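5.3 Setting the Odus drying cabinet for knitwear and T-shirts

Applies to cabinets with the Nedow control panel, firmware 278 or later.

1. Close the door and press MODE until FABRIC shows on the display.
2. Turn the dial to LIGHT KNIT. The default cycle time is 58 minutes.
3. Press TEMP and select 30 °C for printed garments. Unprinted cotton may be dried at the default setting.
4. Hang each garment by the shoulders on the upper rail. Leave one empty hook between garments.
5. Check that no sleeve or hem touches the floor grille.
6. Press START. The fan runs for a short time before the heater switches on.

Note: If the door is opened during a cycle, the timer stops. Press START again to resume from the remaining time.

Caution: Do not hang garments that have been cleaned with solvent. Vapor can ignite inside the cabinet.

Caution: The heater draws 1000 W. Do not connect the cabinet to an extension cord.

7. When END shows, leave the door closed until the fan stops.
8. Remove the garments and empty the drip tray. Clean the lint screen as described in section 6.1.

To store these settings, hold MODE until the display flashes, then choose a free program number. 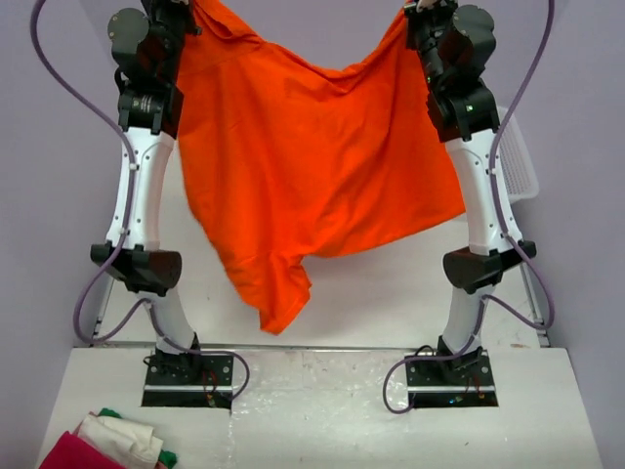 Stored programs are kept when the cabinet is unplugged.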